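Skiletti Guest Room Renewal – Progress Report to the Condori Fund
Submitted 11/25/18

We are pleased to report on the second period of the work at the Drustton guest house. In August the Fund approved our request to renew the small equipment and the bedside furniture in 149 rooms. The walls and the floors were not part of the request and we did not touch them.

Remote controls
The old remote controls were of several types and guests often complained about them. We have now chosen one black type for all rooms. It has long number bars with the letters printed on them, a row of four small buttons with color dashes, and a volume bar with mute in the center. Older guests asked us for buttons which are easy to find, and we think the long bars are a good answer. The markings are pale on black, so they can be read well.
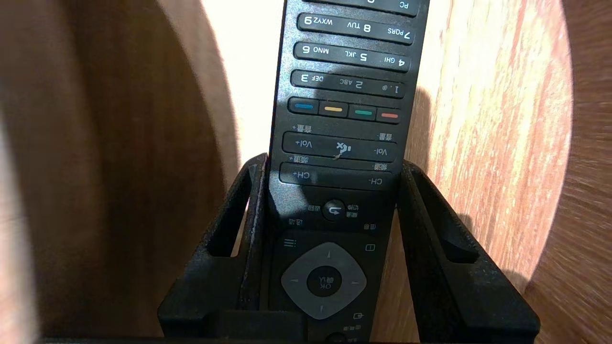 Page 2 of 4

Of the 380 pieces ordered in total, 13 are still missing. The supplier, Plendonik, has promised them before the end of the year. We keep 10 remote controls in the storeroom for replacement.

Bedside tables and telephones
The round wooden table was selected after long discussion. The square model was cheaper, but its corners were too near to the bed. The round one fits in the corner beside the gray headboard, and its raised rim helps to keep small things from rolling down. Short metal legs leave space for cleaning under it.

The corded telephone stays on the table. We considered wireless ones, but the guests forget to charge them. One point is still open – the coiled cord takes much space on the top, and we would like to try a shorter one. The wall outlets are low, close to the floor, and we ask for no change there.

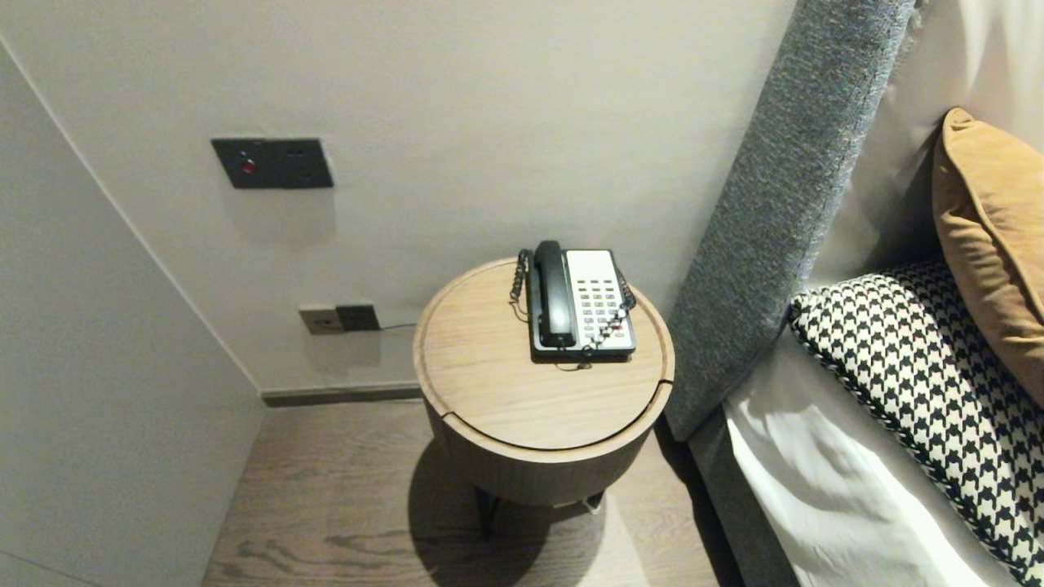

Next steps and request
We will finish the remaining rooms on the upper floor and send the final list of costs with the next report. We kindly ask the Fund to release the second payment as agreed – the delivery papers are attached.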